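Two boxes, one counter: my Nellano and Tromer review

Posted March 2021

I have been promising a storage box review since before the holidays, and the comments under my toaster post have been getting a little pointed, so fine, let's do it! I bake a couple of times a week and my kitchen has one decent stretch of counter. Everything that lives there has to earn its place. For years my bread lived in a plastic bag with a clothespin on it, and my cookies lived in a tin that took two people to open.

So I bought two boxes. One is the Nellano, a white box with a clear plastic lid on hinges. The other is the Tromer, the stainless steel one with the rounded corners. I ordered both from Wurnement in the same cart, fully intending to send the loser back, and I have now had them for 3 months and the return window has sailed off without me.

Let me start with the shopping part, which I found more annoying than it needed to be. The Nellano listing had 300 reviews when I looked and most of them were about shipping. The Tromer listing had six, one of which was for a shower caddy. I went back and forth for a week (my cart kept emailing me) and finally bought both late at night with a cup of tea in my hand. Delivery was fast. The Tromer came in a snug carton with cardboard corners, and the Nellano came rattling around in something you could have shipped a microwave in, but the lid arrived without a scratch.

The Nellano first. The clear lid is why I wanted it and it's still the best thing about it. I can see what's in there from across the kitchen, and that has cut down on the thing where I buy rolls while a full bag of rolls is sitting at home going stale. The lid is glossy, very glossy, and under a bright ceiling light you get a big shine across the top. Move your head and you can see in again. It also shows every fingerprint. I wipe mine with a damp cloth and then a dry one, and if I skip the dry one it streaks.

The hinges were my big worry. They're small metal ones along the back edge, and I've had bad luck with hinged lids (a recipe box, a first aid box, a very sad jewelry box). These have stayed tight. The lid opens all the way and I've never had it flop shut on my knuckles. Crumbs do collect back there, though, right where the lid meets the box, and I go after them with an old toothbrush. If you're a seeded loaf person you'll be doing that a lot. Sesame is the worst.

The Tromer is the opposite kind of purchase. You can't see a thing inside it, obviously, and it has a flat top, so of course it became a shelf. I told myself I wouldn't do that. By the first weekend there was a bowl of lemons on it, then the mail, then the lemons and the mail. It's fine with that! It doesn't dent under a fruit bowl, and I like how the rounded corners look next to all my square things. They're nicer to bump into as well, and in a kitchen this narrow I do bump into things. 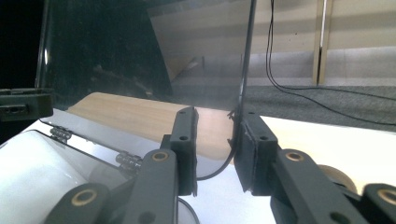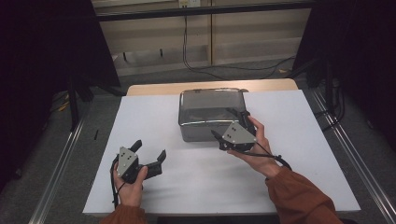 First the clear-lidded box next to the light wood board, then the stainless steel box on the white board.

Now, bread. I put half of the same sandwich loaf in each box and left both halves alone as long as I could stand it. The half in the Tromer had a softer crust the next morning, and a crackly sourdough loses its crackle in there overnight. For sandwich bread I'm happy with soft. The half in the Nellano stayed drier on the outside and by the end of the week the cut face had gone hard. Neither one got moldy before we finished it. I'm sure there's a proper way to test this and I did not do it.

Cookies did better in the Nellano, and so did crackers, tea, and the little packets of yeast I can never find. It has slowly turned into the snack box. The Tromer is the bread box. I didn't plan it that way and I'd have guessed the reverse.

Cleaning: the steel box wins. Warm water, a bit of dish soap, dry it with a towel, done. It does get water spots if you leave it on the rack, and I had one cloudy patch near a corner that took some white vinegar to shift. The Nellano I clean by hand only, and I keep the hinges out of the sink as much as I can. The lid picked up a fine scratch in the second month and I'm fairly sure that was me and the rough side of the sponge, so use the soft side.

I should say something about the surfaces too, as I got asked about the wood board when I mentioned it in my newsletter. It's the Chin board, pale honey-colored grain with a rounded end. I slice on it and then slide the loaf straight into whichever box. I oil it when it starts looking thirsty. It's lighter than it should be for the price and it scoots on a slick table, so I put a damp dish towel under it when I'm cutting anything with a serious crust. I'd still buy it again. The rounded end makes it easy to scrape crumbs off into the sink, and it hangs nicely on a hook if you're short on space.

A few gripes, to be fair to everyone. The Nellano is white, and white in a kitchen is a commitment. I had a turmeric incident in the first week and there's a faint yellow smudge low on one side that I've made my peace with. The Tromer is loud. Set it down on a hard surface at six in the morning and the whole house knows you're having toast. I stuck felt dots on the bottom and that fixed most of it, but for this money I'd have liked them to come with it. Neither box came with any care instructions worth reading. The Nellano one was a single folded sheet, and half of it was about recycling the carton.

Would I buy both again? If I had to pick one, I'd pick the Tromer for a house that eats a loaf every few days, and the Nellano for anyone who mostly wants somewhere to put snacks and forgets what they own. I'm the second kind of person living in the first kind of house, so I kept them both, and the toaster moved to the other end of the counter to make room. It's next to the coffee maker now and I keep reaching for the wrong plug.

My scores, for those of you who scroll straight to the bottom:

Nellano clear-lid box: 4 out of 5. Loses a point for the crumbs in the hinges and the sponge scratch, even if the scratch was my fault.

Tromer steel box: 4.5 out of 5. Would be a 5 with feet on it.

Chin board: 4 out of 5. Put a towel under it.

If you've got the Tromer and you've found feet that stay stuck on through washing, please leave the name in the comments. Mine are already peeling at one corner. Next up is the kitchen scale, and yes, I've already bought it, and yes, it's still in the carton.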